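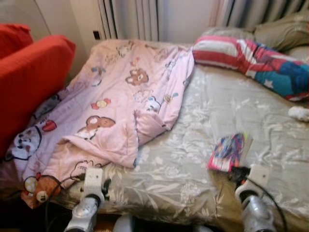

1/ 十月去Dretcombe看Rovent开放日的流水账

答应了好几位朋友要写，拖到现在才坐下来。我一向话多，这一串会很长，大家泡杯茶慢慢看，看不完就收藏，不想看机器人的朋友可以先把我静音一晚上，我不会生气的！

2/ 先交代一下我为什么会去。关注我久一点的朋友知道，我在酒店客房部做了大半辈子，后来又带新人，教的就是铺床、叠被、擦镜子这些。退下来以后看到“机器人整理卧室”几个字，脚就自己往那边走了，拦都拦不住（我先生也没打算拦）。

3/ Rovent是做家务机器人的，地方在Dretcombe城边上。开放日放200张票，网上登记，免费。我是在邻居家的读书群里看见链接的，点进去填了名字，填完才发现还有一栏问“您最希望机器人替您做哪件家务”。我写了“套被套”，又觉得太贪心，改成“叠被子”。

4/ 那天早上9点开门，我八点多就到了。从车站下来走200米，路两边都是梧桐，叶子黄了一半。门口已经有人排队，前面是一对带着双胞胎的年轻爸妈，后面是一位拎着保温壶的老先生，大家很快就聊起来了，排队排得像在等早茶。

5/ 进门发一张贴纸，写名字，贴胸口。我写了“老周”，接待的小姑娘看了看说，阿姨您要不要写得亲切一点，我就又在后面加了一个笑脸。这张贴纸我带回家了，现在还粘在冰箱上。

6/ 楼分两头，东边那头叫Tremside，是演示用的，里面隔成一间一间的“家”：厨房、客厅、卧室、洗衣间。西边那头是办公和修理的地方，只让从玻璃外面看。我心里惦记着卧室，可是领队说要按顺序来，那就按顺序吧，急不得。

7/ 带我们这组的是Ro-un Sun，工程师，嗓子有点哑，说是前一天讲太多了。人很耐心，每到一间都先问“这里有没有人怕声音”，有个小朋友举了手，Ro-un就让人先把机器开起来空转一会儿，给他听熟了再往里走。这个做法我很喜欢，我们以前带新人用吸尘器也该这样。

8/ 厨房那间我只简单说说。演示的是把杯子从沥水架收到柜子里。慢，非常慢，杯子拿得倒是稳当。双胞胎里的姐姐小声说“它比爸爸小心”，她爸爸听见了，耳朵红了一下，全组都笑了。

9/ 洗衣间看的是毛巾。毛巾这个东西，做过客房的人都知道，折三折，边朝里，客人伸手拿的时候摸到的是圆边。机器折的是对半再对半，四角对得还可以，就是边朝外。我忍住没说话，忍得很辛苦。

10/ 然后就到卧室了！！开头那张就是卧室那张床。我进去第一反应是，呀，这可真像人家里的床。我本来以为会是雪白的床单，抻得像展览一样，结果铺的是灰绿底、带白色花叶纹的床笠，上面一床粉色的卡通被子，皱成一团堆在左边，一角还翻过来搭着。

11/ 那床粉被子上有棕色的小熊脸，还有颗小红心，还有一大堆小动物小花。双胞胎妹妹一眼就看见了，问能不能上去躺一下。答案是不能，但是Ro-un答得特别认真，说这张床今天要上班，上班的时候不能睡人，下班了也不能睡人，因为下班要充电的是旁边那位。

12/ 我问为什么要弄得这么乱、这么花。Ro-un说，花是故意的。纯色的布，机器看起来一大片都是一样的，反而有它的难处；可是花太满，它又容易把图案当成东西，比方说把印上去的一只熊当成放在床上的一只熊。真实的家里什么花色都有，所以各种被子他们都要拿来练。

13/ 这一点我特别有共鸣。我带过的新人里有一位眼神不太好，有一回在花床罩上找客人掉的耳环，找了好半天，手在那些印的小花上一朵一朵地摸过去。后来耳环在地毯上找到的。所以我一点都不笑话机器，花布上找东西，人也难。

14/ 他们把整理卧室的这个项目叫Mfinanga。我问是什么意思，Ro-un说是最早做这一块的同事起的名字，大家叫顺口了，发音我练了一路，回家跟我先生说的时候还是说歪了。项目里练的事情听着都很小：拉平，叠，把枕头摆好，把床上不该有的东西拿走放到该放的地方。

15/ 床头的枕头也很有意思，一个卡其色的，素素净净靠着暖气片；前面斜着一个蜘蛛侠的，红白条，蓝底白星星。双胞胎这回没有争议，两个人都要蜘蛛侠那个。我那个年纪的时候枕头是荞麦皮的，一翻身沙沙响，我现在还想念那个声音。

16/ 我讲讲它的手。两只夹爪，腕子那一段是银色金属的，前头的指头壳子是白的，旁边拖着黑色的线。老先生（拎保温壶那位，后来知道他修了很多年缝纫机）盯着那根线看了很久，问转腕子的时候线会不会绞住。Ro-un眼睛一下子亮了，两个人就线的事聊了好一阵，我们都在旁边等，也没人催。

17/ 老先生的意见我转述一下，可能转得不太准：线要留一个弯，弯要够松，又不能松到会勾住别的东西。Ro-un说他们早先吃过亏，线勾住过椅子扶手。我看了看床边上紧挨着的那把大红扶手椅，心想你们胆子也是大，还敢把椅子贴得这么近。

18/ 结果我一问，椅子贴着床也是故意的。很多人家卧室小，床边上就是挤着一把椅子、一个柜子，人要侧着身子过。要是练的时候四面都空着，到了别人家就不会走路了。我听了直点头。我们酒店也有那种转角的小房型，新人最怕，床有一边几乎贴墙，铺那一边全靠腰。

19/ 演示分两段。第一段是Ro-un的同事戴着手套一样的操纵装置，自己做动作，机器的两只手跟着动。这一段是拿来教它的，做一遍录一遍。第二段才是让它自己来。Ro-un说到我们去的时候，Mfinanga已经攒了4000遍这样的录像。

20/ 4000遍铺床。我在心里默默跟自己比了一下，没比出来，因为我从来没数过自己铺了多少张。反正我师傅当年说，手会了就会了，手没会，说再多也没用。我把这话讲给Ro-un听，Ro-un掏出手机记下来了，我有点不好意思，又有点得意。

21/ 第一段好看。那位同事是个高高瘦瘦的小伙子，站在那儿两手往前伸，像在搓麻将。他的手往哪儿去，那边的夹爪就往哪儿去，略微慢一点点。他先去捏床上那本花花绿绿的小册子，册子平平地躺在床单上，薄薄的，我一看就知道不好拿。

22/ 薄的东西平放在软的东西上，是最难拿的，大家可以自己回家试试，不许用指甲。小伙子的办法是先用一只手把床单按下去一点，册子的边就翘起来了，另一只手再去捏。第一次没捏住，第二次捏住了，大家鼓掌，他脸都没转过来，因为手上还“拿着”呢，不敢动。

23/ 接着是被子。他用左边夹爪捏住被角，往上提，再往床中间带。被子这个东西软绵绵的，提起一角，剩下的都往下坠，提得越高坠得越厉害。我在旁边手心都出汗了，嘴里念着“低一点低一点”，念出声了自己都不知道，是双胞胎的妈妈后来告诉我的。

24/ 然后Ro-un问我，阿姨您是不是做这行的？唉，瞒不住。我说我做客房的。Ro-un立刻说，那您要不要来试试？我说不要不要，全组的人都说要要要。老先生还替我拿包！

25/ 于是我就戴上了那副东西。感觉怎么形容呢，像戴着两只厚厚的烤箱手套去穿针。手指的感觉没有了，你只能用眼睛看它碰到没有。我做了一辈子铺床，第一下就捏了个空，夹爪在被子上头咔哒合上，什么也没有。我大声说了一句“哎哟”，小朋友们高兴坏了。

26/ 试了几下慢慢找到一点门道。不能像用手那样去“抓”，要去“铲”，让下面那根指头先贴着床单滑进去，再合上。就跟我们掖床单角的时候手掌朝上是一个道理。我捏住了！提起来，往右带，放下，被子是平了一小块，旁边又鼓起来一大块。

27/ 这里要讲一个我的老本行心得，当时也讲给他们听了：被子不要拎，要抖。手里捏住两个角，往上轻轻一送，让空气钻进去，它自己就落平了。Ro-un苦笑说，抖这个动作他们想了很久，太快了机器不敢，太慢了空气又不进去。我说那就两个人抬着走嘛，她铺左边我铺右边，一人一角慢慢拉过来，也平的。

28/ Ro-un说两只手离得不够远，一张床的宽度够不过来，要站在床尾一点一点来，要么就得绕。绕的时候那把红椅子就碍事了。所以你看，一床被子，讲到最后是一把椅子的问题。我们那会儿也一样，客人把行李箱往床边一放，整间房的活都要换个顺序做。

29/ 第二段，它自己来。屋里一下子安静了。小朋友都不说话，那个怕声音的小男孩站到最前面去了，他妈妈拉都拉不回来。地上贴了一条线，我们都站在线外头，Ro-un手里拿着一个停止按钮，拇指一直搁在上面。

30/ 它先停着“想”了一会儿。那个停顿挺像我刚入行的时候站在一间乱房间门口，不知道从哪儿下手。然后左手下去，捏被角，没捏着，抬起来，挪开一点，又下去，捏着了。那一下我眼眶有点热，你们笑我吧，一个夹子捏住一个被角，我居然眼眶热。

31/ 拉到一半，被子从指头里滑出去了，瘫回床上。它又停下来。小男孩回头问Ro-un：它难过了吗？Ro-un蹲下来说，它没有难过，它在重新看。小男孩想了想说，那我替它难过一下。全组的大人都没接住这句话，真的，我到现在想起来还要深呼吸一下。

32/ 第二次它换了个地方捏，捏的是折起来比较厚的那一段，一点一点往回送，这回没滑。最后被子摊开了大半，歪的，靠椅子那边还窝着一块。按我们当年的查房标准是要重做的。按一个第一次离开家自己铺床的小孩的标准呢，我给它一个大大的拥抱。

33/ 枕头它没有动。Ro-un讲，枕头靠着暖气片，离床尾太远，现在这个站位不让它去够，怕身子压到床上。我问冬天暖气开了布贴着会不会不好，Ro-un说演示间的暖气开放日没开。家里的朋友们倒是看看自己床头，枕头别老挤在暖气上，这个跟机器人没关系，是老周的唠叨。

34/ 提问时间，挑几个我记得的。双胞胎的爸爸问什么时候能买到，Ro-un答得很干脆，说没有日期，也不想随口给一个。我喜欢这种回答。老先生问坏了谁修，Ro-un说目前是自己修，修理间就在玻璃后头，等会儿可以看。

35/ 有位在养老院做护理的女士问得最好，我原话记不全，意思是：床上有人的时候怎么办？很多老人白天也躺着，铺床是要连着人一起照顾的，翻身，抽中单，手要知道轻重。Ro-un想了一会儿，说现在的规矩是床上有人就不动手，一步都不往前。她说那就好，先守住这一条。

36/ 我也举手了。我问它会不会叠得太整齐。大家都笑，我是认真问的呀。有的客人就是喜欢被子掀着一角，有的客人把书压在枕头底下，你给她收走她要急的。乱也分好多种，有些是人家摆好的乱。Ro-un说这个他们还没有办法，现在是事先告诉它哪些要动，哪些不动。

37/ 那位护理的女士接着我的话说，她那边有位奶奶，被子一定要留左边一个角不掖，因为她习惯左脚露在外头。我们两个一下子就亲了，站在那里交换了好多种人睡觉的习惯，Ro-un在旁边又掏手机记。后来她跟我加了好友，现在每天早上给我发她阳台上的茉莉。

38/ 中间休息有茶有饼干。饼干是姜味的，硬，泡茶里刚好。保温壶老先生不喝他们的茶，喝自己的，还给我倒了一盖子，是陈皮泡的，真香。我们坐在走廊的长凳上，对着那面玻璃看里面修东西。

39/ 修理间里有个女孩子在给一只拆下来的夹爪换指头上的垫片，拿小毛刷刷里面的绒毛。被子床单练得多了，指头缝里全是棉絮！我们推车轮子里也是，头发、线头、棉絮，隔一阵就要翻过来抠。我隔着玻璃冲她比了个大拇指，她举起毛刷冲我晃了晃。

40/ 有朋友肯定要问，你看了以后怕不怕，干你们这行的以后怎么办。我想了好几天，想得不太清楚，就照不清楚的样子写。我的腰是铺床铺坏的，我好几个姐妹也是。要是有个东西能替人弯那个腰，我盼着。可是姐妹们的工钱从哪里来，那天没有一个人讲到，我也没问，回来的车上后悔了。

41/ 所以我写了一封邮件去问，顺便附上了毛巾边要朝里的事（憋了一整天，还是没憋住）。Ro-un Sun回得很快，毛巾那一段回得特别长，说已经贴在洗衣间墙上了。工钱那一段回得短，说这个问题该有人好好讨论，希望下次开放日能专门留一段时间。我说好，那我来，我把姐妹们也带来。

42/ 想去的朋友我讲点实际的。鞋要穿舒服的，全程站着，除了走廊那条长凳没有地方坐。Tremside那头的洗手间在厨房演示间的斜对面，指示牌小，我走过了两次。带小孩的话，怕声音的提前跟领队讲，他们会照顾的。演示间里面不让吃东西，饼干请在走廊吃完。

43/ 想上手试的，站前面一点，手上的戒指手表先摘掉，我那只表就卡了一下，摘的时候手忙脚乱。不要一上来就想着把被子铺平，先捏起来一次就很高兴了。记得用“铲”的！要是捏空了也不丢人，做了一辈子客房的老周都捏空了。

44/ 回家那天晚上我把自己的被子抖了三遍，盯着它怎么落下来。我先生靠在门框上问我在干什么，我说我在看空气。他说哦，那你看完了叫我，我困了。

45/ 有人在底下问那本小册子里是什么。我没翻，不知道，只记得封面蓝的粉的红的都有，很热闹。双胞胎的姐姐一口咬定是贴纸书，妹妹说是菜单，两个人为这个争到大门口。

46/ 还有人问双胞胎后来怎么样，哈哈，她们妈妈前天给我发消息，说两个人回去以后天天早上玩“机器人铺床”，胳膊伸直，手指并成两片，嘴里配咔哒咔哒的声音，一床被子能铺到上学迟到。我教了她们用“铲”的，她们妈妈说谢谢阿姨，现在更慢了。

47/ 下次开放日的登记还没开，开了我会转出来。陈皮茶的方子老先生也答应给我了，等我抄好了单独发一条。先去收衣服，外面起风了。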